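Budget for the second year first

Every spring our shop's equipment requests come in on the same form, and every spring the form has one big box for purchase price and one small line at the bottom for "other." I have sat through enough of these rounds at Celtham to think the boxes should trade sizes.

Take the arm we bought for the Dretville site. The quote was good and Abilio Cabello had done his homework on it. What the quote left out was the grippers, the spare cables, the floor work, the cart, the mounting column and two weeks of Youssra Abou Zeid's time, which was charged to a different budget and so looked free. By September we had 1364 hours on the machine and a parts bill that had no line to go on. It went under office supplies for a while.

I don't blame the vendor. Fanarex sold us what we asked for. We asked for a robot, and we should have asked for a working station with a person trained to run it.
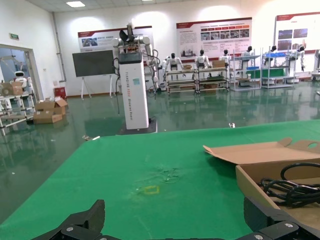
The second mistake is buying in bulk too early. There is a discount for ordering several units, and managers like discounts. But the first unit is the one that teaches you what you need, and if the others are already on the loading dock you learn it too late. Asuka Ebihara argued for one machine and a six-month wait. She lost that argument, and we now own two units with a wrist mount that doesn't fit the tooling we settled on. The adapters cost more than the discount saved.

Floor space deserves its own line too. A robot needs room to move, room for someone to get behind it, and shelves close by for the parts and boxes that come with it. At Quintana they planned the footprint from the spec sheet and ended up moving a wall.

Then there is labor. People who write these plans tend to count the hours the machine will save and skip the hours it will use. Someone resets the work table, swaps the fingers, reruns the calibration and orders the cable that broke. In our first year that was most of one job. I would write that job into the request by name and pay it properly.

My own rule is to hold back 20 percent of the total until the machine has run for a full quarter. Macarena Zabala in purchasing thinks that is too much and that department heads will just pad their requests. Maybe so. I would still take a padded request over another year of asking her for emergency money in November.

The new form goes out next month. Ezequiel Toledo has the draft, and comments should go to him.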